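Nernthorpe Technical College
Introduction to Robot Handling
Handout 4: Comparing Two Grippers Without Fooling Yourself
Revised 8 Feb 2026

Before you come to the bench

Welcome back, everyone. Last time we spent most of the session on arm motion and on getting comfortable with the stop button, and I know a few of you went home wondering when we would pick something up. Well, this is the week! You will be running the same small set of grasps with two kinds of fingers, the Driketti short pads and the Sarıgül long pads, and then deciding which pair you would rather live with for the May project. I'm asking for a decision and a page of reasons, and I care a good deal more about the reasons.

It is very easy to fall in love with a gripper after three good grabs in a row. I have done it myself, and bought a whole shelf of fingers on the strength of one cheerful afternoon. So please keep an open mind until your log sheet is full, even if one set of pads feels better in the first ten minutes (one of them usually does).

What counts as a trial

A trial starts with the gripper open at the ready pose and ends when the part has been set down and the fingers have let go. If you stop the arm anywhere in between, write it down as a stopped trial and leave it in the log. Every group does 60 trials with each set of pads, with the parts drawn from the Burnania parts kit in the order printed on your sheet. Please don't rearrange the order to get the easy ones out of the way, tempting as it is.

For each trial, record:
- part number and pad type
- commanded opening and closing force setting
- result: held, slipped, missed, or stopped
- one short remark if anything looked odd

"Looked odd" is deliberately loose. Last year's logs had remarks such as "left pad touched first" and "part spun on the way down," and those turned out to be worth more than any of the numbers when it came time to explain the slips.

Looking at the open gripper

Get into the habit of looking at the gripper from two places before you start a run. From the side you can judge how the fingers sit relative to the table and whether the cable has enough slack to follow the wrist. From the wrist camera you see between the fingers, and that is where you check that both pads are in view and that the gap you asked for is the gap you have.

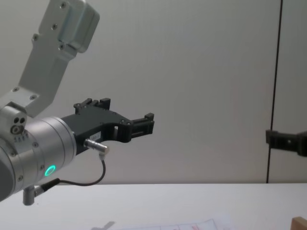
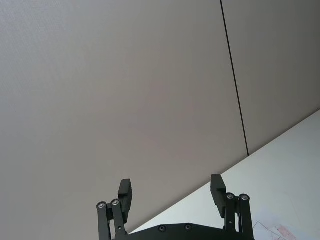

The gripper is open in both views, first from the side and then from the wrist camera.

Setting up, step by step

1. Bring the arm to the ready pose at low speed and let it settle. Keep one hand near the stop button the whole time, please, even when it feels silly.

2. Open the gripper fully and compare the two finger pads in the wrist view. The camera sits at a tilt, so the table edge will run across your screen on a slant and one pad may appear higher than the other. Compare against your saved reference view before you go hunting for a bent finger.

3. Follow the cable with your eyes from the gripper connector back to the wrist. A relaxed curve is good. Turn the wrist slowly to both ends of the range you plan to use and watch the curve as it goes. If it pulls straight at either end, call me over and we'll reroute it together.

4. Close the gripper on nothing, then open it again, and do this five times. Listen as well as look. You're getting to know what a normal close sounds like, and later on you'll catch a dragging linkage by ear long before you see it.

5. Place the first part on its mark, and check in the wrist view that it falls between the pads. Then run one slow practice grasp, which you don't log.

6. Start trial one.

When you change pads, go back to step 2 and do all of it again. I realize this is dull. A pad that has been put on a little crooked will give you a lovely, consistent, completely wrong set of results, and you'll spend your evening writing about a difference that lives in one screw.

Reading your results

Let me work through a case with you. Suppose a group pools its logs with others and has 335 logged trials with the short pads, of which 204 were held. That gives a hold rate of just under 61 percent. Now suppose 37 of the 335 were stopped trials. Do you leave them in the bottom of the fraction or take them out? With them out you have 204 over 298, and the rate climbs to a bit over 68 percent, all without the gripper getting any better at its job!

Either choice can be defended, and I've seen good arguments both ways. Say which one you used, use it for both sets of pads, and give me the stopped count so that I can work out the other figure for myself.

Do look at the parts separately too. Overall rates can hide a great deal. A long pad may do nicely on flat blocks and poorly on anything round, and if the May project turns out to be mostly round things you will want to know that now.

Bring to the next session

Your full log, signed by everyone in the group, and your one-page recommendation. Make a rough sketch of any grasp that slipped more than twice on the same part, showing where the pads touched. Stick figures are fine, and I'd much rather have an ugly sketch with the contact points marked than a handsome one without. If you run short of bench time, finish the short pads first and come find me about borrowing an hour for the rest.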